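Sample sale clears the shelves at Durura
2011-10-03

Well, that was quick! I popped into the Durura sample sale meaning to stay five minutes and came home with a bagful. Byung-chul Pyo, who ran the till, tells me they sold 394 tubes of hand cream and sun cream before lunch, and about 300 people came through the door. The September sale was half that size. I tipped my haul out on the bed to sort through it and I'm still finding bits in the covers.
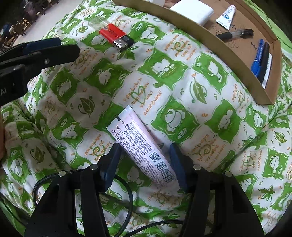
A white tube on the green and white checked bedsheet, with a red lighter near it.

The next sale is at Zillivow, same prices.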